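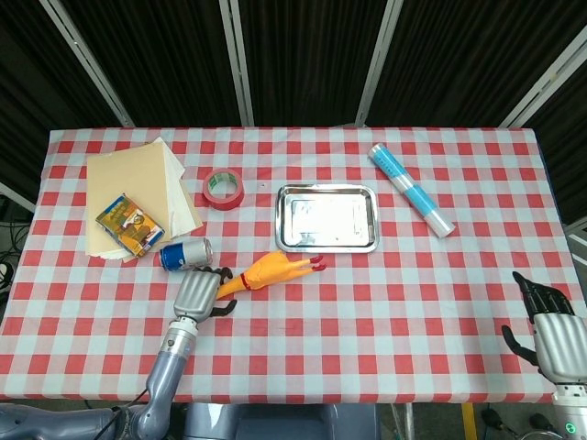

Table-top handling with two hands: rubber chicken, steel tray, tape, paper stack and drinks can on a gingham cloth.

Tedetti Bench Practice Kit
For two-handed robots working at a table

We love this kit, and we've been wanting to put it on the shop pages since May! It grew out of the bench rules Uwe Teuber wrote for our own workshop, which started as one sheet taped to a door and got longer every time somebody borrowed it. It's now a proper printed guide with the bits and pieces to go with it.

What's in the box
Bench guide, 89 pages, spiral bound so it stays open
Pack of 300 object cards
13 wipe-clean signs for the bench and the floor
Roll of floor marking tape, yellow
Spare pens (they always walk off)

What the guide covers
Setting out the table, choosing objects, who may stand where, starting and stopping, and writing things down afterwards. The longest chapter is on objects, and it's my favourite. Soft, squashy things and hard, shiny things ask very different questions of a hand, so the guide wants both on the table in the same session. A polished steel tray throws light back at the cameras. A rubber chicken bends wherever you hold it. Paper slides about in a stack, and a can laid on its side is free to roll. Lovely stuff, all of it, and you probably have most of it in a cupboard already.

A few of the house rules, as printed:

Everything that goes on the table gets a card first. Write down what it is, what it weighs and whether it may be dropped.
Drinks cans used as objects are emptied, rinsed and marked on the base.
No glass and no open blades. Tape is torn or cut away from the bench.
Stop button within reach of the person in charge, and tested at the start of each session.
Hands stay off the cloth while the arms are powered. If something needs moving, stop first, move it, step back, then start again.
Cables are tied up and kept out of the walkway.
Patterned cloths are welcome, but note the pattern on the session sheet.
If the gripper lets go of something, leave it where it lands until the arms have stopped.

Two levels
The Olteck edition is for a single bench with one person in charge. The Horon edition adds a section for sites with up to 4 benches running side by side, including how to share a stop circuit and who signs for what. The object cards are the same in both, so you can move up later without redoing them.

Please note
The guide is good practice for the bench. It doesn't replace your own risk assessment or the maker's manual for your robot, and you'll need both before you switch anything on.

Goes well with
Tikkanen card box, with dividers
Refill pack of object cards
Extra floor tape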